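Accueil des visiteurs – Robotique – Reportage

Chez Clastico, la cuisine n'existe que sur écran

L'atelier Birkent a ouvert ses portes au public en avril. Dès neuf heures, une file s'était formée devant la salle de démonstration, où l'éditeur Clastico présentait son logiciel de simulation, Bollix. Pas de bras mécanique sur le plateau, pas de vaisselle : deux postes de calcul et un grand écran mural.

« Avant de confier une assiette à un robot, on la lui fait rencontrer en simulation », explique Omolara Babalola, responsable des essais. Son équipe prépare des scènes de table dans lesquelles un bras à pince doit approcher, saisir et déplacer des objets courants.
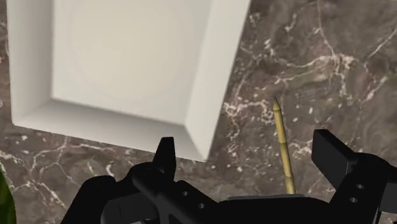
La vaisselle plate reste le cas le plus étudié par l'équipe. Une assiette posée offre peu de prise et la pince doit se présenter sous le bon angle. Le modèle utilisé ce matin-là est carré, blanc, avec un large rebord relevé, sur un marbre sombre veiné de blanc. Vient ensuite l'objet mince, comme la baguette jaune-vert à la pointe effilée, qui demande un tout autre réglage des doigts. Pour chaque famille d'objets, Clastico conserve 700 essais, que les visiteurs pouvaient faire défiler à la molette.

Le public a surtout posé des questions sur la durée. Un essai occupe la machine pendant 59 secondes, calcul des contacts compris. Les séries longues tournent la nuit. La dernière en comptait 1509, et Omolara Babalola en a passé plusieurs au ralenti, en s'arrêtant sur les instants où les doigts arrivent près d'un bord.

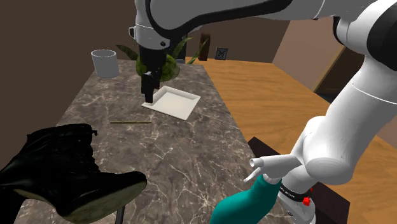
Changer de point de vue

La seconde partie de la visite était confiée à Chandrasekhar Gowda, qui construit les décors. Il part d'une pièce simple, y place une table, puis ajoute des objets sans rapport avec la tâche. Le programme doit apprendre à en tenir compte. Les mêmes scènes sont ensuite rendues sous plusieurs angles, de près et de loin.

« Une vue large aide à planifier le trajet. Pour fermer les doigts, il faut être beaucoup plus près », résume-t-il. Il a fait passer la démonstration d'une vue à l'autre à la demande des visiteurs.

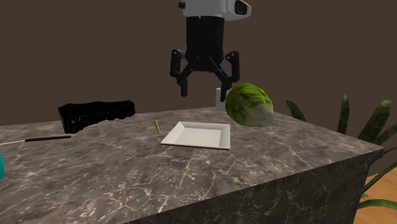
Les réglages obtenus partent ensuite chez Usman, l'intégrateur qui équipe des cuisines collectives. La première installation visée prépare 2000 repas par jour. Le passage au matériel réel prendra encore plusieurs mois, selon Chandrasekhar Gowda, qui veut d'abord revoir le modèle de frottement.

L'atelier rouvrira à l'automne, sur inscription. Les groupes scolaires seront reçus le matin.

Rubrique : Robotique et industrie | Visites d'ateliers

Imprimer cet article | Envoyer par e-mail

Contact – Mentions légales – © Tous droits réservés – Haut de page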